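水果买回来，到底要不要从塑料袋里拿出来？

Reshma Msimang 发表于 2023年5月30日

想请教一下各位。我家一直有个小分歧：我习惯一回家就把水果从袋子里全掏出来，放进篮子里摆在台面上；我先生觉得多此一举，连袋子一起往冰箱里一塞就完事了。上周他塞进去的一袋桃子，等我想起来的时候底下那几个已经软塌塌的，袋子里全是水珠，气得我！

可是话说回来，放篮子里的我也没少扔。香蕉两天就长斑，苹果放久了发面，吃起来跟棉花一样。我们家就两个人，吃得也不快，我又特别爱在 Radisden 那边的早市一次买一大堆（便宜嘛，看见就走不动路）。

所以想问：哪些该拿出来，哪些可以留在袋子里？篮子用塑料的行不行，还是非得买那种藤编的？还有，拿出来之前要不要先洗？我婆婆说一定要先洗干净再放，我总觉得哪里不对，又不敢跟她争。

Siyabonga Naidoo

拿出来。袋子闷。别洗，吃之前再洗。

你婆婆那边就说水龙头坏了，哈哈。

Efe Effiong

我来多说几句，我以前在 Nkuna 果蔬店干过五年，理货理到做梦都在挑烂橙子。

先说袋子。问题主要出在扎口上，口一扎紧，水汽出不去，果皮上一直潮着，长霉就快。要是你实在懒得拿，起码把口敞开，或者在袋底垫一张厨房纸，也能多撑一阵子。葡萄、樱桃这类我倒是建议留在带孔的袋子里进冰箱，摆外面干得快，梗一下就枯了。

再说哪些放台面。香蕉、芒果、没熟的桃子和牛油果都放外面，熟了再进冰箱。你先生那袋桃子，估计进去的时候已经熟透了，又压在一起，神仙也救不了。苹果想吃脆的就放冰箱，跟别的水果隔开，它催熟很厉害，香蕉挨着它黑得特别快。橙子、柠檬放外面一个礼拜没什么问题，天热的时候还是冷藏稳妥些。

篮子嘛，塑料的完全够用！藤编的好看归好看，汁水渗进去很难刷，还会勾破软皮水果。我自己用的就是普通塑料篮，四面透气，脏了冲一冲，晾干接着用。要注意的是别堆太高，两层就差不多了，硬的放下面，软的放上面，每天顺手翻一下，看见有磕伤的先吃掉。

洗这件事上，我站 Siyabonga。水留在果蒂那个小窝里最容易坏。婆婆非要洗的话，洗完一个一个擦干，她擦两回大概就不想擦了。

腾袋子也有点小讲究：别拎着袋底往外倒，水果咕噜噜滚下来，磕出来的印子当天看不出，隔天就是一块褐色。把袋口捏住撑开，伸手进去一个一个拿，软的先拿出来放一边。空袋子我会留着装果皮。

Bram Schouten

我补充一点，可能跟上面的不太一样。我家台面是大理石花纹的，水果直接搁上面，底下接触的地方老是潮潮的，特别是橙子。后来都放篮子里了，台面也好擦。今年四月家里热得离谱，我干脆每次少买点，一半都不到，结果扔得最少的就是那个月。所以我觉得买多少比怎么放更要紧，不过早市便宜这个我懂，我也忍不住……

颜色我觉得无所谓，不过浅色的篮子哪里漏了汁一眼就能看见，我挺喜欢这一点。
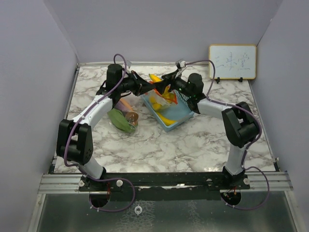
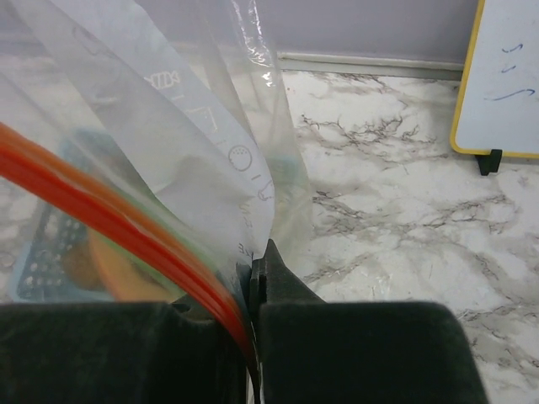

图一：浅蓝色塑料篮，斜着放在台面上；图二：透明塑料袋，收拢起来的地方被捏着的样子。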